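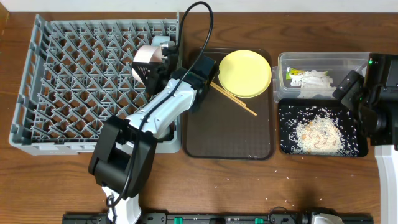 About Gredwood

Gredwood is a cookery school for adults. We teach everyday cooking to people who want to feed themselves and their families without much fuss. Most of our students are beginners, and a good number have never cooked a full meal before they come to us.

The school was set up by Fereshteh Hassanpour and Ottar Wallin, who met while working in the same hospital kitchen. Fereshteh ran the evening service and Ottar did the baking. They began by teaching bread and rice dishes to colleagues after work, then took over the lease on a former shoe shop and put in two ovens. The first course started in January with 6 students. We have since moved to larger rooms on the floor above a carpet warehouse, with a separate store for dry goods.

What we teach

Our main course is called First Kitchen. It runs for 20 weeks, one evening a week, from 6.30pm to 9pm. It covers knife work, stocks and soups, eggs, pulses, roasting, simple pastry and planning a week of meals on a budget. Each student takes home what they have made, so please bring a container with a lid.

We also run shorter courses in flatbreads, Persian home cooking, Scandinavian baking, and jams and pickles. The pickling course fills up first and we keep a waiting list for it. If you would like to be added, ask at the office.

Day classes are usually for groups. We have taught school leavers, new parents, retired people and staff from local firms. A group booking can be for up to 20 people and we will agree the menu with you beforehand.

How classes work

Students work in pairs. The tutor shows a step, everyone does it, and then we move on to the next. Recipes are printed and handed out at the end of the evening. Washing up is shared by everybody, tutors included.

All our main courses can be followed by vegetarians. Please tell us about allergies when you book, and again on the night. We use nuts, sesame, wheat, milk and eggs in the same rooms and cannot promise that any dish is free from traces of them.

Fees and bursaries

Fees are listed on the course pages and include all ingredients. We keep 87 bursary places a year for people on low incomes. The form is one page long and we reply within two weeks.

Visiting us

The entrance is at the side of the building, through the green door. There is a lift. The office is open from 10am to 4pm on weekdays, and you are welcome to look round before you book.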